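チケット:手持ちグリッパ収集データで学習した方策の把持位置が手前側にずれる
プロジェクト:Drerninon / 把持ポリシー評価
報告:Konrad Ruchti
状態:対応済み(経過観察)
優先度:中
関連:Kunell(軌跡変換ツール)、Zwahlen(評価スクリプト)

■ 現象
5月の再学習以降、卓上物体の把持タスクで、指の閉じ始めが物体の手前で発生する。円筒形の物体で顕著。箱形の物体では発生頻度が低い。旧チェックポイントでは再現しない。

■ 環境
・学習データ:手持ちグリッパによる実演 2,000 エピソード
・観測:手先の魚眼カメラ画像、グリッパ開度
・行動:手先の相対姿勢および開度目標
・評価:アーム実機、1 条件につき 200 試行
・学習設定は旧版と同一。変更点は追加データと Kunell の更新のみ

■ 調査ログ

09:40
評価ログを再集計。失敗のうち 59 件が「接触前に閉動作を開始」に該当。残りは経路途中の停止と、上方からの接近角度の不良。今回は前者のみを扱う。

10:25
カメラの内部パラメータを確認。旧版と新版で差分なし。歪み補正は学習時、推論時とも未適用で一致している。画像側の要因は後回しとする。

11:10
推論遅延を疑い、実機側の時刻合わせを確認。観測から指令発行までの遅延は補償値の範囲内。補償値を前後に振って再試行したが、ずれの向きは変わらず。遅延単独では説明できない。

13:05
エピソードごとに、画像上で指が物体に触れるフレームと、開度信号が下がり始めるフレームを比較。追加データのうち 757 エピソードで開度信号が画像より先行していた。旧データには該当なし。先行量はエピソード内でほぼ一定。

13:50
Kunell の変更履歴を確認。開度の時刻を取得する箇所で、記録開始時刻の参照元がカメラ側からグリッパ側に変わっていた。カメラの起動待ちが入る収集端末では、この差がそのままオフセットになる。該当エピソードはすべて同じ端末で記録されたもので、つじつまは合う。

14:30
Ruchti コメント:
箱形で出にくいのは、閉動作の開始が多少早くても指の間に残る幅があるためと推測する。円筒は接触点が狭く、早閉じで押し出しやすい。未検証。箱の幅を変えた比較は別チケットとする。

■ 対応
1. Kunell の時刻参照をカメラ側に戻した。
2. 該当エピソードを生ログから再変換した。元の変換結果は比較用に残してある。
3. 変換後の検査に、接触フレームと開度低下フレームの差分チェックを追加した。しきい値を超えたエピソードは学習対象から外れる。
4. 差分チェックの目視確認には、円筒物体を両側の指で挟んだ時点の画像を用いる。
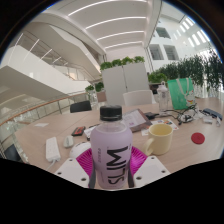

目視確認では、指の輪郭が物体の輪郭と接する位置を基準とする。机上の他の物体や背景は判定に使わない。魚眼の周辺部は曲がりが大きく、端に寄った物体では接触判定がぶれやすい。判定者によって 1 フレーム程度の差が出るが、今回のオフセットに比べれば小さい。

自動判定は Zwahlen 側の輪郭抽出を流用した。透明な容器で抽出が不安定になる件は既知。透明物体を対象とするエピソードは当面、手動判定とする。

■ 再評価
再変換データで学習し直し、同条件で 200 試行を実施。「接触前に閉動作を開始」の失敗は再現せず。経路途中の停止は旧版と同程度に残っている。こちらは本件と別要因とみて、Cisa のチケットに移した。

なお、再学習の乱数シードは一つのみ。シード間のばらつきは未評価であり、成功率の差を手法の比較として引用しないこと。時刻ずれの有無による効果として報告する場合は、同じエピソード集合で参照元だけを変えた対照が必要になる。

■ 残作業
・収集端末のカメラ起動待ち時間を記録ヘッダに書き出す
・旧形式のヘッダを読んだとき、Kunell が警告なしで既定値を使う挙動の修正
・シードを変えた再学習(計算枠の空き待ち)

16:15
差分チェックを既定で有効に変更。本チケットは次回の追加収集分の変換が通るまで経過観察とする。担当は Ruchti のまま。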